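About Trustard

Trustard is a small language and exam prep school. Adults mostly, some teens after 4pm. Started with one room over a tire shop and a box of secondhand grammar books. Still have the books. Tirta Majimbun still teaches from them, the 2nd floor, mornings.

What we do: English for work, Italian, Portuguese, citizenship test prep, GED writing. Groups up to 12. No online-only courses, sorry, we tried, people stopped showing up by week three. One-on-one if you ask early enough.

Who's here

Tirta Majimbun – founder, English levels 1 to 4.
Giorgia Marino – Italian, all levels, and the Thursday-type film nights that keep moving. Check the door.
Washington Portela – Portuguese and the conversation table.
Rokeya Samarakoon – citizenship and GED. Also placement tests.
Hafiz Sembiring – front desk, money, keys, pretty much everything else.
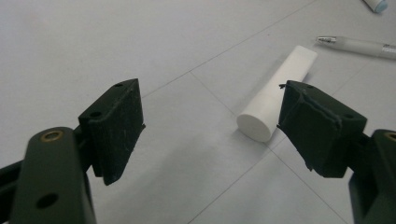
Placement first, then you pick a class. Takes forty minutes, free, Rokeya reads it the same day and calls you. Part one is speaking, part two is a page of writing, by hand. You don't need to bring supplies. Pens and markers are out on the tables, just put them back please. Bring your glasses if you wear them, the print on part two is small and we keep meaning to fix it. No pass or fail. If you land between two levels we usualy say take the lower one for two weeks and then move.

Fees. A full term is $233 per class, books included for levels 1 and 2. Two payments is fine, talk to Hafiz. Family of a current student gets the second class half price, same term only.

Since we opened 1417 people have finished at least one term with us. A few of them teach here as subs now.

Rooms: the big one seats everybody, the back one is for testing and tutoring. Elevator works, button sticks, press hard. Parking behind the building after 5, not in the spots marked Grandar, they do tow.

Next term starts in September. Sign up by 24th July if you want an evening group, those fill first. Morning groups usually have space untill the first day.

Office open 9 to 7. Come up the side stairs, front door is the tire shop.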